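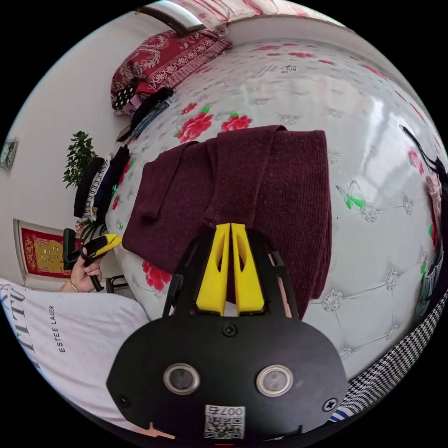 Should a ribbed sweater be folded or hung?

Fold it. A rib knit carries its own weight badly on a hanger: the shoulders take the full load, the ribs open up, and the body lengthens over the course of a season. Folded flat on a shelf or in a drawer, the same garment keeps its width.

Home Laundry Storage Repairs Contact
Last updated: May

FOLDING AND STACKING KNITWEAR

The notes below cover medium and heavy knits: ribbed pullovers, cardigans, thick cotton sweaters. Fine-gauge knits follow the same sequence with lighter handling. Woven shirts and jeans are treated at the end of the page.

Working surface

A made bed is the most convenient surface in most homes, as it is wide enough to spread the sleeves out fully. Pull the bedspread taut first. Quilted and tufted covers are usable, but fold on the smoothest part available. Where the cover carries studs, beads or raised embroidery, lay a flat sheet over it. Rib knits snag on hard points, and a pulled loop in the front panel is difficult to work back in. A table is better for the final pressing by hand, if one is free.

Keep finished piles at the edge of the bed nearest the wall and unsorted items at the opposite side. Mixing the two costs more time than the folding.

Before folding

1. Check that the garment is fully dry, including cuffs and hem. These are double thickness in most patterns and dry last.
2. Turn it right side out and close any buttons or zippers.
3. Shake it once, holding it at the shoulders. Do not shake by the hem.
4. Remove lint and loose pills. A Wunholm sweater comb, the wide-tooth type, is adequate for rib. Comb along the rib, never across it.

Folding sequence

Lay the garment face down. Smooth from the center outward with the flat of the hand. The ribs should run parallel from neck to hem; if they fan out at the bottom, push the sides in until they straighten.

Fold one side in by a quarter of the chest width. Turn the sleeve back down so that it lies along the folded edge. Repeat on the other side. The two sleeves should lie next to each other without overlapping – an overlap makes a ridge that tilts everything stacked on top.
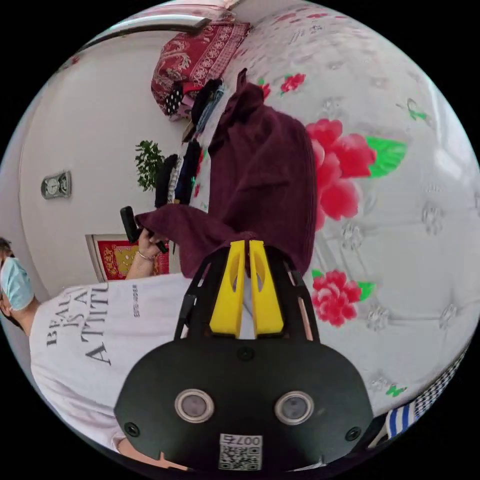

Thick knits tend to bunch at the underarm when the sleeve is turned. Lift the fabric at that point, let it drop, and smooth it again before going on. Pulling on the cuff only moves the bulk toward the shoulder.

Next, bring the hem up to the middle of the back, then fold once more so the hem edge meets the collar. Turn the packet over. Heavy rib is best left at this stage. A further fold produces a packet that is too thick to stay closed, and one side will slide open on the shelf. Tuck any loose flap under the bottom layer.

When two people are folding, one holds the shoulders and the other the hem, and the garment is lowered flat onto the surface. This is worth doing for long cardigans and for blankets. For ordinary sweaters one person is faster.

Stacking

Put the heaviest pieces at the bottom. Four heavy sweaters to a stack is a practical limit; above that the bottom one takes permanent creases along the rib. Alternate the direction of the collar from piece to piece to keep the stack level. Dark red, navy and black knits can release dye in the first few washes, so store them apart from white items until the rinse water runs clear.

Shelf dividers help where the shelf is wider than two stacks. The Troltitz clip-on divider fits boards of ordinary thickness, but it loosens on glass. For drawers, the Ustus fabric bin holds three rib sweaters standing on edge. A bin that is only half full lets them slump.

Jeans and light tops

Fold jeans in half lengthwise, back pockets outward, then in thirds from the hem. Light tops and printed blouses can be folded to the same width as the sweaters and kept in a separate pile. Striped items show a crooked fold at once, and they are useful for checking that the sides were turned in evenly.

Long-term storage

Wash before storing for the summer. Use a cotton bag or a box with a loose lid; sealed plastic holds any remaining moisture against the yarn. Pálfi cedar blocks go in the corners of the box, clear of the fabric. Sand them lightly when the smell fades. Refold each piece along different lines once during the season – on the quarter fold, shift the crease by two finger widths.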